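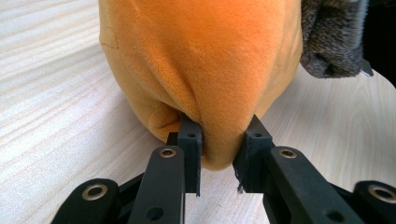 Chapter 2
Pile Fabrics

A pile fabric has a ground cloth and a second set of yarns that stands up from it. Plush and velvet have cut pile. Most bath towels have loops left whole, and these hold water well because more yarn surface is exposed.

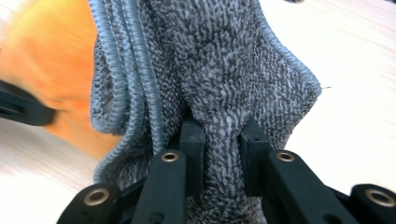
Pile height, density and fiber type decide how a cloth feels and how it wears. Edges need separate care – a bound edge keeps the ground yarns from fraying in the wash. Section 2.1 covers woven piles and Section 2.2 knitted piles. Students should review the terms warp, weft and course before going on.

Key terms: ground cloth, cut pile, loop pile, nap, binding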